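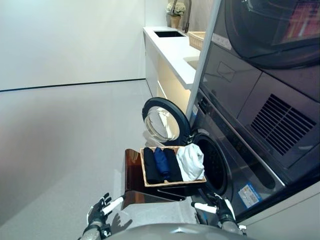 Right, quick one before I have to go and get the shopping in.

Back from Pendport. Nine days, one bag. Said I'd report back on the one bag thing so this is me reporting back.

Short version, it works, take fewer tops than you think and better socks. Long version below, sorry, no time to tidy it up.

The bag was the Brumari, the green one, second hand, bit of a smell in the bottom pocket that I never got rid of. It fits under the seat on the train if you don't overstuff the front. I overstuffed the front. So on the way out it sat on my knees as far as the coast and I couldn't get at my sandwiches, which were in the front, obviously.

Clothes. Two pairs of trousers, both black. Three tops. One jumper (navy, the only thing I wore every single day). A white shirt in case we went anywhere nice. We went somewhere nice once and I'd already got soup on it. Waterproof. Too many pants, came home with clean ones.

What I didn't need: the book (read Laiba's instead), the second towel, the little travel iron my mum made me take. What I did need and didn't have: a hat. Wind up there is no joke, even in May. Bought one on the front, it's horrible, I love it.

Laiba Hayat came for the middle bit and brought a suitcase the size of a fridge. No comment. Well, one comment. She had a hairdryer and I had wet hair for a week, so make of that what you will.

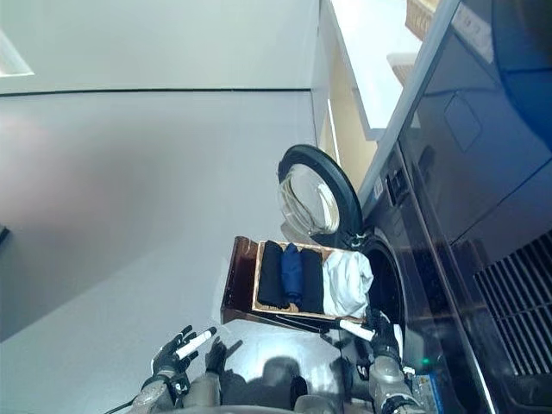 Anyway, bikes. We hired from Van Rooij by the harbour, £95 each for the long hire, lock and panniers thrown in. Good bikes, heavy. The saddle on mine slipped down a bit every hill, so I'd set off normal and arrive with my knees round my ears. They swapped it the next morning no fuss, should of taken it back sooner.

Best ride was out to Grirnton and back along the low road. Flat, hedges both sides, hardly any cars. There's a café at the far end that does a cheese scone and then pretty much nothing else, and the scone is enough. Get there before one or they've gone. We had two each, and then two more in a paper bag for the way home. Didn't make it past the church.

Worst day was the ferry day. The timetable on the wall said 1205 and the one online said something else entirely, and the one on the wall was right. We watched it go. Sat on the slipway, ate crisps, Laiba taught me a card game I've already forgotten the rules of. Next boat was full of somebody's hen do and they gave us cake, so not all bad.

Tanveer Paracha, if you're reading, yes I did ring the number you gave me for the room, and yes the view is what you said it was. The stairs you didnt mention. Steep!! With a bag on my back I went up them on all fours the first night. Lovely bed though. Proper dark curtains.

Would I do one bag again, yes. Thinking of the autumn, somewhere with fewer hills. If anyone's got a decent small towel to recommend put it in the comments, mine takes two days to dry.

Off to the shop. Photos of the hat when I find the charger.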